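About Dremgate

Dremgate makes printed cartons, sleeves and folding boxes for small and mid-sized producers. We are a trade and direct supplier, which means that part of our work goes out under our own name and part of it goes out through other printers who do not run carton equipment themselves.

Our plant is in Kendell, on the east side of the rail line. Printing, die cutting, folding and gluing are all done in the one building. Foil stamping is done there too. The only process we send out is large-format lamination.

What we make

Most of our orders are for straight tuck and reverse tuck cartons, crash-lock boxes, two-piece boxes with a lift-off lid, and flat sleeves that go around a tray or a jar. We also make window cartons, hang-tab cartons for pegboard displays, and plain unprinted stock boxes in a short list of sizes.

Our customers pack soap, candles, tea, coffee, seeds, spices, fishing tackle, hardware and baked goods. If the product has to touch the board directly, tell us when you ask for a quote. Food-contact board has to be ordered separately, and not every ink and coating can be used with it.

We do not make corrugated shipping boxes. We can give you the outside dimensions of a packed carton so that your shipper supplier can work from them.

How the company started

Dremgate began as a label and envelope shop with one used press and 4 employees. Carton work came in by accident. A local candle maker needed a short run of boxes and could not find a supplier who would take an order under several thousand pieces. We cut the first ones on a hand-fed platen and glued them at a bench.

The label side was sold off later, and the money went into a folder-gluer and a second die cutter. We have made only cartons and sleeves since then. Today there are 41 of us across two shifts, including prepress, the press room, finishing, shipping and the office.

Short runs

Our minimum order for a printed carton is 800 pieces of one size. You can split that quantity between designs as long as the size, the board and the coating stay the same. A tea company with several flavors, for example, can order them together on a single form and pay for one setup.

Sleeves follow the same minimum. Foil and embossing carry their own tooling charge, and we list it as a separate line on the quote so you can see what the job costs without it.

Dies

We keep a library of 1608 cutting dies, and most new customers find a size in it that fits their product. Using a library die costs nothing extra. If you need a new one, we draw it up, cut a blank sample on the plotter and mail it to you before the die is ordered. Please put your product in the sample and close it. A carton that is right on paper can still be too tight once an insert or a leaflet goes in.

Dies you have paid for belong to you. We store them free while they are in use, and we write to you before removing any that have sat for a long time.

Artwork and proofs

Send artwork as a print-ready PDF on the dieline we supply, with fonts outlined and bleed on all outside edges. Keep text clear of the folds and the glue flap -- the glue flap has to stay free of ink and coating. Our prepress staff check every file for missing bleed, low-resolution images and barcodes that are too small to scan.

You will get a PDF proof with every order. A printed proof on the actual board can be added for a fee, and we suggest it for solid dark colors and for uncoated stock, where color tends to come out duller than it looks on a screen. Nothing goes to plate until we have your approval in writing.

Board and coatings

Our standard sheet is a white-coated paperboard in three thicknesses. We also stock natural kraft, a kraft-back white, and a recycled gray-back board that a lot of hardware customers prefer for its price. Coatings are matte or gloss aqueous, soft-touch, and spot UV.

Offcuts and make-ready sheets are baled and sent back for recycling. Kraft offcuts that are big enough are set aside for the local schools. 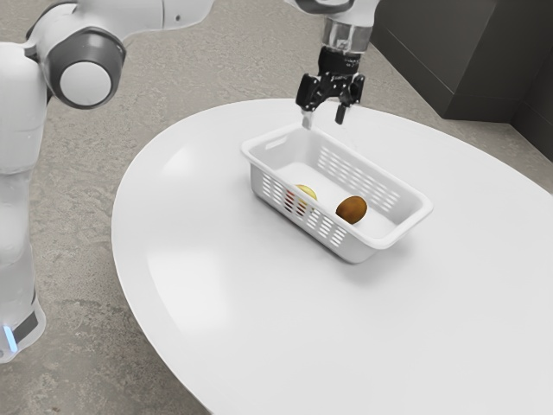
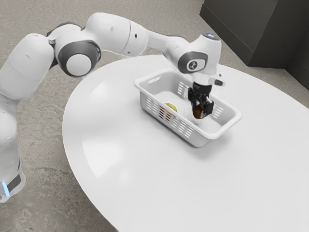 Our brands

Ledesma is our line of stock boxes. These are kept on the shelf in kraft and white, and they ship flat in bundles. There is no print minimum on them, and many customers pair them with a printed sleeve.

Grukar is our trade service for other printers. Jobs are shipped with plain paperwork and no mention of our name, and we do not contact the end customer. Trade accounts have their own price list and their own email address for files.

Lead times

A repeat order with no changes takes about two weeks from approval. New jobs take three, or four if a die has to be made. The busiest part of our year runs from late summer until the holidays, and we post the current lead time at the top of the quote form. Customers who need cartons for spring markets should have artwork to us by the first week of March.

Getting in touch

The quickest way to get a price is the quote form. Give us the inside dimensions of the carton, the weight of the product, the quantity and the number of designs. If you do not know the dimensions, mail us the product itself and we will measure it. Free sample packs with all of our boards and coatings are available through the same form.

Visitors are welcome at the Kendell plant by appointment. The office entrance is on the parking lot side, and deliveries go to the rear dock.

Page last updated 2026-02-18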